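**Slide 4 - gathering the examples (2/18/21)**

Say hello again to anyone who came in late, and thank Dagný Kragh for all those patient hours at the controls!

We kept 103 demonstrations for the Skova set, and 79 of them are laundry. Go slowly here - people always want to know why cloth gets so much of our time. Tell them a shirt never lands the same way twice, and the learner needs to meet that mess early on. 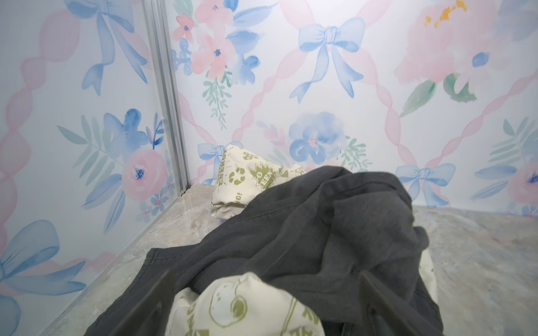

Then the part about pace: 19 takes in a sitting is plenty, because tired hands teach tired habits (pause, let them chuckle). We'd love to have another 100 by May. Go on to the Brolance slide.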